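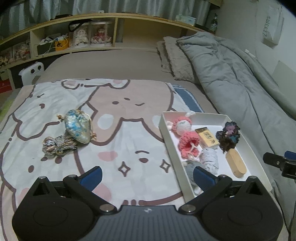
"A cama é onde a casa decide"
Entrevista com Kelly Crabtree, organizadora de quartos

Junho de 2012

Kelly Crabtree recebe-me no apartamento dela em Darnby, no terceiro andar, com um chá que ela própria considera demasiado forte. Trabalha há nove anos a arrumar quartos de outras pessoas. Antes disso fazia inventários no armazém da Donati, uma loja de têxteis para o lar, e diz que foi ali que aprendeu a dobrar. "No armazém dobrávamos 200 peças por dia. Depois de um mês, as mãos já não perguntam nada à cabeça."

Falamos em inglês e em português, porque Kelly viveu em Setúbal durante a juventude e gosta de praticar. Quando lhe falta uma palavra, levanta-se e vai buscar o objeto.

Pergunto-lhe por onde se começa um quarto. A resposta vem depressa. "Pela cama. Primeiro estica-se o lençol, muito bem esticado, e só depois se põe alguma coisa em cima. A cama é a mesa de trabalho. Há pessoas que começam pelo armário e às onze da noite não têm onde dormir."

Ela prefere lençóis de cor lisa, cinzentos ou bege, por um motivo prático: sobre uma cor calma, os objetos pequenos veem-se melhor. A manta é outra conversa. Na manta, Kelly aceita tudo, incluindo os bonecos. "Tenho clientes adultos que pedem desculpa pela manta com animais. Eu respondo que a manta fica. Um animal branco com a bochecha cor-de-rosa não faz mal a ninguém, e o quarto precisa de alguma coisa que a pessoa goste de ver quando chega cansada."

Estende-se a manta só até meio da cama, explica. A outra metade do lençol fica livre para aquilo que ainda não tem lugar. Em cima da manta põem-se as coisas que vão sair do quarto ou entrar numa mala: uma bolsa de tecido com flores, uma caixa baixa e aberta, o que houver. O edredão fica ao lado até ao fim do trabalho.

Quero saber porque insiste tanto nas caixas baixas. Kelly ri-se e diz que já perdeu clientes por causa disso. "A caixa alta é um poço. O que está no fundo deixa de existir. Numa caixa baixa e sem tampa, a pessoa olha e sabe. Se não cabe, é porque há coisas a mais, e isso também é uma informação."

Com as bolsas de tecido tem uma relação mais complicada. Gosta delas para viajar e desconfia delas em casa. Uma bolsa cheia, diz, esconde tão bem como uma gaveta. Pede sempre aos clientes que a abram diante dela e que digam em voz alta o que está lá dentro. "Uma senhora encontrou 50 euros. Outra encontrou três corta-unhas e ficou muito zangada comigo, como se fosse eu a pô-los lá."

No mês de janeiro deste ano, Kelly começou a dar um pequeno curso na Claso, uma escola de adultos do bairro. São três sessões, todas sobre o quarto de dormir. Na primeira, os alunos aprendem a fazer a cama e a dobrar mantas grandes. Na segunda trazem uma caixa de casa e esvaziam-na. A terceira é sobre malas, e é a mais barulhenta. "Todos têm uma teoria sobre as meias."

A dobra da manta merece-lhe uma explicação longa, que resumo. Uma manta com desenho grande dobra-se com o desenho para fora, ao comprido, e depois em três partes. Assim reconhece-se na prateleira sem a desdobrar. As mantas felpudas não se apertam, porque ficam com vincos que demoram dias a desaparecer. Se não há prateleira, a manta dorme aos pés da cama e está muito bem assim.

Quanto custa arrumar um quarto com ela? Kelly cobra 300 euros por um quarto completo, com uma segunda visita incluída passado um mês. Reconhece que é caro para muita gente e, por essa razão, escreveu um folheto, impresso pela Prandum, que oferece a quem lho pede. O folheto não tem fotografias de quartos perfeitos. Foi uma condição sua. "Esses quartos assustam as pessoas. Não há um carregador, não há um copo de água. Quem é que dorme ali?"

Pergunto se o quarto dela está arrumado. Faz uma pausa e bebe o resto do chá. "Hoje está. Na semana passada tinha roupa na cadeira desde o domingo, e a cadeira já parecia uma pessoa sentada." Depois mostra-me o corredor, onde guarda as mantas que ainda não conseguiu dar. São sete. Diz que vai ficar com duas, talvez com quatro.

O próximo curso na Claso começa depois do verão. As inscrições fazem-se na secretaria da escola, e cada aluno deve levar uma manta e uma caixa de sua casa.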